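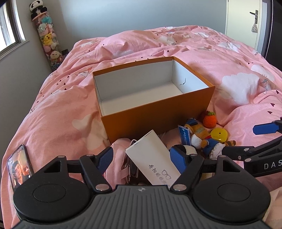 Showing a packing task by hand: report of our group

Bayu Pasaribu, Lizeth Grajales, Ebenezer Baidoo
Supervisor: Viktória Erdős

1. Aim of the project

In this project we wanted to show a robot how to put small household things into an open box. We did not write the movements in code. A person holds one gripper in each hand and does the task with them, and the recorded movement is later used for training. Our question was how the shape and softness of an object change the way people close the fingers.

2. Recording

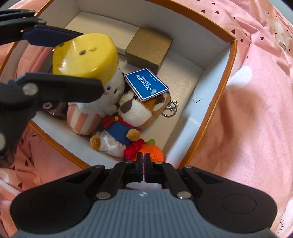 Soft toys were the group of objects we discussed the most before recording. A person squeezes them without thinking, but the gripper has only two fingers and the cloth can fold between them. For this reason we mixed them with harder pieces, like the glossy yellow one held by the left gripper, while the plush toys and the orange crocheted ball lie close together in the box. Tags and key rings were left on the toys – we wanted the data to be similar to a normal home.

We recorded 975 demonstrations with 14 persons. Each person had one practice round on Thursday morning, and these rounds are not included in the number.

3. Problems

The most common mistake was to close the second gripper too early, when the first one was still above the box. Ebenezer marked these cases by hand. We kept them in a separate folder, named Viderero, as they may be useful for a later group.

4. Next steps

In December we will train the first model and compare it with the one from the Widutach course. Lizeth will also repeat the recording with a deeper box.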